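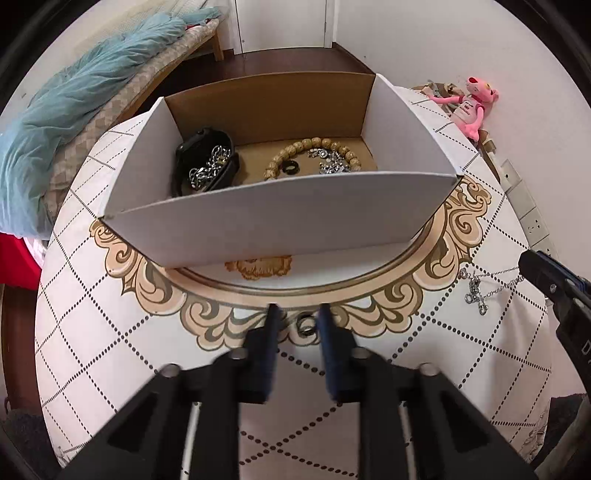 4. Storing small items during the holiday closure

Before you leave the Allmont guest flat for more than 8 days, please put watches, bracelets and rings in one box. The Werkier cabinet has no lock on the upper shelf, so use the lower one.

1. Clear the table and leave only the cloth on it.
2. Wipe every metal piece with a dry cloth. Do not use the spray from the kitchen.
3. Lay the items on the bottom of the box, in one layer.
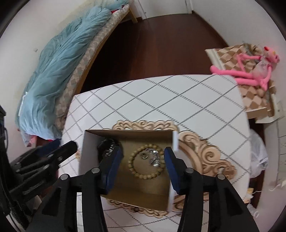

Fig. 4: Open box on the table

Note — bracelets with stones scratch other things easily. Wrap them in paper if you have it.

4. Put rings in last. They are small and they slip under the rest.
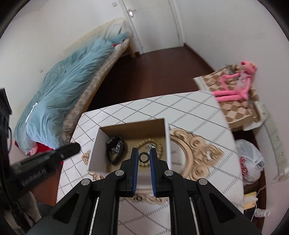
5. Close the box and write your flat number on the lid, in pencil.
6. Place it on the lower shelf and turn the key two times to the left.

Caution: do not keep the box near the radiator. Leather straps become hard there.

If the key does not turn, push the door with your knee and try again. Spare keys are in the Janeck office, open until 16:00.

Text revised 2018-12-27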